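Teaching by Table Setting

The training set at Northorpe is built one plate at a time. Operators steer a simulated two-armed robot through household tasks while the software logs joint positions, gripper commands and camera views. Each recording is one example for Tulter, the learning system that will later try the task alone.

Boonmee Nakpan, who runs collection, assigns one arm to the plate and leaves the other free.

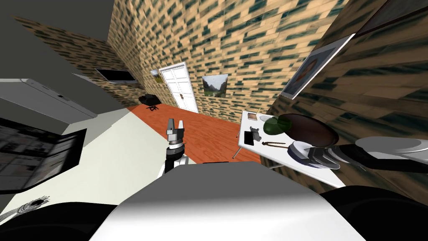 What the wrist sees

A wide view gives the learner the table, the walls and the door. It says little about the last stretch before contact, so a second stream comes from the wrist, where the fingers stay in view and the room turns with the hand.

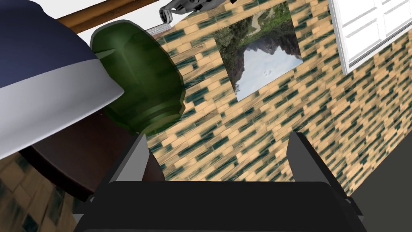
Both streams are stored with the same clock. An operator records for 24 minutes, then rests for 10. Nakpan rejects any example with a gap of more than three video samples, and failed grasps go into a separate set with their own labels. The next release, due in June, adds four rooms.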